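チケット 2449
件名:二台のアームで布を持ち上げるとき、片方のグリッパーが急に開いて止まる
場所:共同工房 Treteser 奥の作業台
報告者:Tülin Kozan
担当:Tumelo Maluleke
状態:解決済み(残件あり、末尾を参照)
更新:6月

症状

布をたたむ動作の途中で、棚側のアームのグリッパーが突然大きく開きます。その後、グリッパーのサーボだけトルクが切れた状態になり、手で指を動かせるようになります。アームのほかの関節は姿勢を保っています。窓側のアームでは、同じ症状は一度も出ていません。

起きるのは、指が布をはさんで閉じきる直前か、閉じた直後です。布なしで開閉だけを繰り返すと起きません。練習用の木の角材をつかむときも起きません。布のときだけです。しかも毎回ではなく、薄いところを一枚だけはさむとよく起きて、折り重なったところをはさむとあまり起きません。この差に気がつくまでに、ずいぶん時間がかかりました。

制御ソフトは Clernulari を使っています。サーボの通信と電源の分配は Draltell の基板で、アーム一台に一枚ずつです。電源は Buthelezi の中古品を、二台で共有しています。

再現の手順

1. 二台とも待機姿勢にする。
2. 布をしわのないように広げて、二台の間に置く。
3. 棚側のグリッパーを開いて、布の縁まで下ろす。
4. 「はさむ」の命令を送る。
5. 指が閉じたら、ゆっくり上げる。

4で症状が出ることが多いです。5まで進んだ場合は、持ち上げている途中で症状が出ることがあります。布は工房の掃除用のものを借りています。種類を変えても症状は同じです。

待機から3の少し手前までは、どちらのアームにも異常がありません。関節の温度、電圧、位置の読み値はすべて正常です。ですから、この位置で止めてから一つずつ調べることにしました。
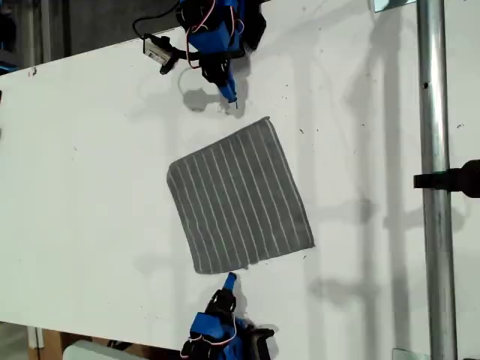

グリッパーの「はさむ」命令では、目標位置を全閉の値にしておいてよいですか。
目標は、指先が触れ合う位置をほんの少し越えたところに置き、トルクの上限を低くしてください。機械的な限界まで閉じる値を目標にすると、サーボが押し続けて熱くなり、過負荷の保護が働きやすくなります。

調査の記録

最初に疑ったのは電源です。二台が同時に動くとき、電圧が下がって、サーボが再起動しているのではないかと考えました。窓側のアームの電源を完全に切って、棚側だけで試しました。症状は出ました。次に、テスターを Draltell の出力につないで、布をはさむ間の値を見ました。目で分かるような低下はありませんでした。テスターは反応が遅いので、短い低下は見えないかもしれません。それで、Tumelo さんのオシロスコープを借りてもう一度測りました。閉じる瞬間に小さい谷はありますが、サーボの下限からは十分に離れています。電源ではないと判断しました。

次は配線です。棚側のアームは、肘の曲がるところで赤白の線が少し引っ張られます。ここで接触が切れるなら、布を持ち上げる途中で止まることを説明できます。線を結束バンドから外して、余裕を大きくして、もう一度留めました。コネクターも全部抜いて、差し直しました。その後しばらく症状が出なかったので、私は「直りました」と工房の連絡板に書きました。その日の夕方に、また出ました。連絡板の文は消しました。

差し直したあとに出なかった理由は、今なら分かります。その間は、布を二つ折りにして練習していました。

三番目は通信です。Clernulari のログには、症状のたびに同じ形の行があります。下は、その部分を書き写したものです(時刻は省きました)。

grip_shelf: goal 4000, present 3987, load low
grip_shelf: goal 4000, present 4031, load low
grip_shelf: goal 4000, present 196, load low
grip_shelf: position error too large
grip_shelf: correcting
grip_shelf: overload, torque off

三行目の 196 を、私は長い間、通信のデータ化けだと思っていました。その前の値と全然つながっていないからです。そこで通信速度を下げました。効果はありません。線を短くしました。効果はありません。二台の基板を入れ替えました。棚側のアームについた窓側の基板でも、同じ値が出ました。基板は悪くないことになります。入れ替えは面倒でしたが、これで Draltell の販売店に問い合わせる必要がなくなりました。

四番目はサーボ本体です。予備のサーボに交換すれば早いのですが、予備がありません。窓側のグリッパーのサーボを外して棚側に付けることも考えました。しかし、動いているほうを分解して両方壊れたら困ります。ここで手が止まり、Tumelo さんに相談しました。

Tumelo Maluleke のコメント

ログを読みました。196 はデータ化けに見えません。化けた値なら、次に読んだとき元に戻るはずです。詳しいログを有効にして、三行目の後の位置も全部出してもらえますか。それから、電源を切った状態で、指をゆっくり手で閉じて、指先のパッドがつぶれるまで押したときの読み値を教えてください。基板の電源は入れて、トルクだけ切ってください。

もう一つ。棚側のグリッパーは、春に一度ばらしていますよね。ホーンを付け直したとき、中央合わせをしましたか。

(追記。「電源を切った状態で」と「基板の電源は入れて」が矛盾していました。トルクだけ切る、が正しいです。すみません。)

返信:Tülin Kozan

詳しいログを取りました。196 の後は、201、198、197 と続いています。値は安定しています。確かに化けではありません。

手で閉じたときの値も書きます。開いた状態から閉じていくと、読み値は順に大きくなります。指先が軽く触れるところで 4000 を少し越えます。そこからさらに押すと、パッドがつぶれながら値が大きくなり、4095 まで行って、次は 0 になります。もっと押すと、196 の近くで硬くなって、それ以上は閉じません。

つまり、閉じる動作の終わりに、一周の境目がありました。私はこれを見て、椅子に座りました。

中央合わせについて。春に指を付け替えたとき、ホーンは「だいたい前と同じ角度」で付けました。印を付けていませんでした。中央合わせの手順は Clernulari の説明書にありますが、そのときは読みませんでした。英語の説明書を読むのが面倒だった、というのが正直な理由です。

原因

棚側のグリッパーは、指が触れ合う角度が、位置センサーの一周の境目のすぐ手前にありました。

角材をつかむと、指は角材の厚みで早く止まります。境目には届きません。布を折り重ねた場合も、厚みがあるので、届かないことが多いです。薄い布一枚のときは、指がほとんど閉じきって、柔らかいパッドがつぶれて、境目を越えます。越えた瞬間、現在位置が 4095 から 0 の側に飛びます。ソフトは目標の 4000 から大きく離れたと思って、値を増やす方向、すなわち閉じる方向に強く動かそうとします。

ここで一つ、説明が合わないところがありました。閉じる方向に動くなら、指は開かないはずです。しかし実際には、大きく開きます。

Tumelo さんと一緒にソフトの設定を見て、分かりました。Clernulari には、位置の誤差が大きいときに「一度開いてからやり直す」という補正の機能があります。ログの correcting がそれです。補正は、今の位置から決まった量だけ値を減らして、指を開きます。今の位置が 196 なので、引くと負の数になります。負の数が丸められて、とても開いた角度の値になり、指は急いでそこへ行きます。行った先で機械的な限界に当たり、過負荷でトルクが切れます。

布なしの開閉で出なかった理由も同じ表で分かりました。空の開閉では、私が作った「空運転」の設定を使っていて、目標が少し手前になっていました。自分で変えて、忘れていました。

持ち上げの途中で出る場合は、布が指の間で少しずれて、はさむ厚みが減ったときだと思います。これは推測です。ログからは分かりません。

対処

1. 棚側のアームを待機姿勢にして、下に柔らかいものを敷きました。トルクを切ると手首が落ちるからです。

2. グリッパーのサーボを、ソフトから 2048 の位置に動かしました。

3. ホーンのねじを外して、指が半分開いた角度になるように付け直しました。歯の間隔があるので、ちょうど半分にはなりません。少し閉じた側になりましたが、境目からは遠いので問題ありません。

4. ねじは弱い緩み止めで留めました。強いものは使わないでください。前に別のところで使って、外せなくなりました。

5. 校正をやり直しました。全開、指先が触れるところ、限界まで閉じたところ、の順に値を記録します。限界のところでは手で押しますが、ギアに無理をかけないように、硬くなったらすぐ止めます。

6. 新しい値で目標位置を書き直しました。古い 4000 が設定ファイルの別の場所にも残っていたので、検索してすべて直しました。ここを忘れると、直した後のほうが危険です。

7. 窓側のグリッパーも、同じ方法で値を確認しました。こちらは境目から離れていて、変更はしていません。

8. 両方のホーンとブラケットに、油性ペンで合わせ印を付けました。

補正の機能については、設定で切りました。誤差が大きいときは、何もしないでその場で止まって、警告を出すだけにしています。布をつかむ作業では、急に開くより、止まるほうが安全です。

確認

最初は、布の一番薄いところを選んで、一枚だけはさみました。症状は出ません。続けて、折れた角、重なったひだ、縁の縫い目の近くでも試しました。やわらかい布では、はさむ場所によって厚みが大きく変わるので、場所をわざと変えました。その間、読み値をずっと画面に出して、値が飛ばないことを見ていました。

次に、窓側のアームも動かして、二台でつかむ動作をしました。二台の指が近づくときは、速度を低くして、非常停止のボタンに手を置いておきます。

その後、はさむ、持ち上げる、置く、の繰り返しを10分続けました。トルク切れはありませんでした。グリッパーのサーボは、触ると少し温かい程度です。

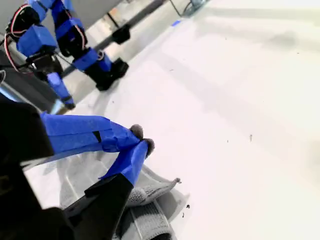 布のひだに指先を当てた状態。左上はもう一方のアーム。

Tumelo Maluleke のコメント

設定ファイルの差分を見ました。問題ないと思います。一点だけ、トルク上限の値が二台で違っています。窓側のほうが高いです。わざとですか。わざとなら、ファイルに注釈を書いてください。次に触る人は、そろえたくなります。

それと、警告だけで止める設定には賛成ですが、止まったときにもう一台が動き続けると、布を引っ張り合うことになります。片方の警告で両方止める設定がありますから、そちらも有効にしてください。項目の名前は後で送ります。

返信:Tülin Kozan

トルク上限の差は、わざとではありません。角材の練習のときに窓側だけ上げて、そのままでした。棚側の値に合わせました。布はそれで十分に持てます。

両方止める設定を有効にしました。試験として、窓側の目標にわざと届かない値を入れて、警告を出しました。棚側もすぐ止まりました。布は指にはさまれたままで、落ちませんでした。

試験用の値は元に戻しました(今回は忘れないように、戻してからこの文を書いています)。

残件

・指先のパッドが、布の上で時々すべります。症状とは別の問題ですので、新しいチケットを作ります。パッドを拭いた後はよくなるようですが、きちんと比べていません。

・指に巻いた青いテープは、端が浮いてくることがあります。浮いたところが布に引っかかるかもしれないので、作業の前に指で押さえて確認してください。巻き直すときは、全部はがしてからにしてください。上に重ねると指が太くなって、校正の値が合わなくなります。

・棚側のアームの肘の線は、余裕を大きくしたまま残します。今回の原因ではありませんでしたが、前よりよいと思います。

・Clernulari の補正の計算が負の数を丸めることは、作者の方に報告する予定です。英文を書いてから、Tumelo さんに見てもらいます。

・中央合わせの手順を日本語にして、工房の共有フォルダーに置きました。私の日本語が変なところは、直接直してください。特に「ホーンを仮に載せる」のところは、正しい言い方に自信がありません。

同じような症状の方へ

ほかの組の方がこのログを見るときのために、先に調べるとよい順番を書いておきます。私がした順番とは逆に近いです。

まず、トルクを切って指を手で端から端まで動かし、読み値を見てください。途中で 4095 と 0 の間を飛ぶところがあれば、原因はおそらくこれです。道具はいりません。

値が飛ばない場合は、設定ファイルの目標位置と、実際に指が触れる位置を比べてください。空運転の設定と本番の設定が違うことも確かめてください。

それでも分からないときに、線とコネクターを調べて、最後に電源を測ります。基板の入れ替えは、ID の設定もやり直しになりますので、本当に最後にしたほうがよいです。私は戻すときに左右の ID を間違えて、窓側に送った命令で棚側が動きました。けがはありませんでしたが、布は床に落ちました。

Tumelo Maluleke のコメント

手順書を読んで、少し直しました。「仮に載せる」は「仮付けする」にしました。意味は元のままでも通じます。オシロスコープは棚に戻してもらえれば大丈夫です。プローブのキャップが一つ見当たらないので、作業台の下も見てください。チケットは解決済みにします。

返信:Tülin Kozan

キャップは電源の裏にありました。箱に戻しました。パッドのすべりのチケットは、次に工房に行ったときに作ります。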